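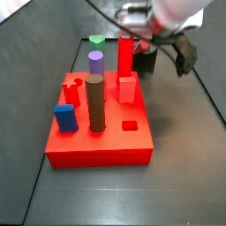
Page last changed: August, 16:40

Workshop notebook — Brirberg site
Entry: open day, demonstration bay 2, peg board cell

Purpose of this entry. The undersigned group was responsible for bay 2 during the open day held for Fundwood and for the apprentices of the Brullwood training center. The notes below record the arrangement of the bay, the conduct of the demonstrations, remarks received from visitors, and the items to be settled before the cell is shown again. Colleagues who staffed the other bays are asked to keep their own entries.

Preparation. The bay was opened to staff at 7:30. The walls of the cell were wiped down, the emergency stop was tested from both sides, and the visitor line was taped on the floor of the hall. Speed was limited to 200 mm/s for the whole day, in accordance with the site rule for demonstrations with the public present. The safety sheet was posted at the entrance to the bay in large print. It had been posted in small print last year, and several guests had asked for it to be read aloud.

Program. Each group was given a spoken introduction, a demonstration, and a period for questions. The slot was set at 14 minutes. This was too short for the apprentices and slightly too long for the Fundwood guests, whose questions mostly concerned purchasing and were referred to the office. A total of 246 visitors signed the sheet at bay 2. The office had printed 500 handouts, and the remainder is in the cabinet under the stairs.

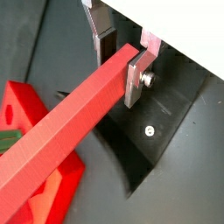
Grip on long parts was the subject on which the group had prepared the most material, and it drew the best discussion. A long part held near one end is a poor case for any two-finger gripper: a small error at the fingers becomes a large one at the far end, and a light touch against the board is enough to turn the part in the grip. The long red bar served well to explain this, as it is held close to its squared-off end and nearly all of its length is on one side of the fingers. The fine lines along the bar also gave occasion to talk about printed surfaces and how they differ from machined ones under a metal finger. One visitor from Leclerc asked whether rubber pads would help. The answer given was that pads are under review — they hold better, but they also let the part settle at a small angle, and this must then be corrected before insertion. A trial with thin pads has been requested and is not yet scheduled.

The apprentices were invited to say where they would grip the bar. Most chose the middle. They were then asked how the hand would get past the neighboring pegs, and the discussion continued into the next slot. It is suggested that this question be kept in the introduction for school groups.

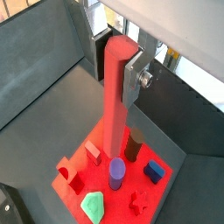 Bay 2: octagonal prism held upright at the red board, other shapes standing by.

Remarks on the shapes. Visitors asked repeatedly why the board carries so many different outlines. The explanation agreed on in advance was used: a round peg may be turned to any angle about its own axis, a square peg has four acceptable angles, and an octagonal one has eight. A star with five equal points has five. The instructors from Brullwood asked for this as a one-page worksheet. A draft is to be prepared by the bay 2 group and checked by the training office before it is sent.

It was also noted that the red star is hard to pick out against the red board. From behind the visitor line several guests did not see it until it was pointed out. A second star in another color should be printed for public use. The present one should be kept for internal camera tests, where the low contrast is of interest.

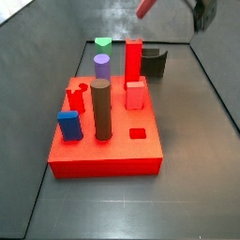 Last changed: August, 17:25 (section on open items added)

Open items.

1. The square hole toward the front of the board was the one visitors asked about most when it was empty. The speaker should name the part that belongs there at the start of the talk.

2. The floor of the cell shows a light scratch in front of the board. It does not affect the work, but it is visible to guests standing close. Facilities to be asked whether the panel can be turned.

3. Glare on the back wall. A matte film is to be priced; Leclerc has offered a sample sheet.

4. The order of the parts should be written on a card and kept at the operator's station. Two operators used two different orders, and the spoken text did not match in the afternoon.

5. The slot length is to be set separately for trade guests and for schools. Proposal to be sent to the open day office before the next planning meeting.

6. Ear protection was requested by one group on account of the compressor in bay 3. Pass on to bay 3.

Closing of the bay. The last group left at 15:50. The arm was parked, the parts were put back in their box, and the key was returned to the front desk. The sign-in sheets are filed with this notebook.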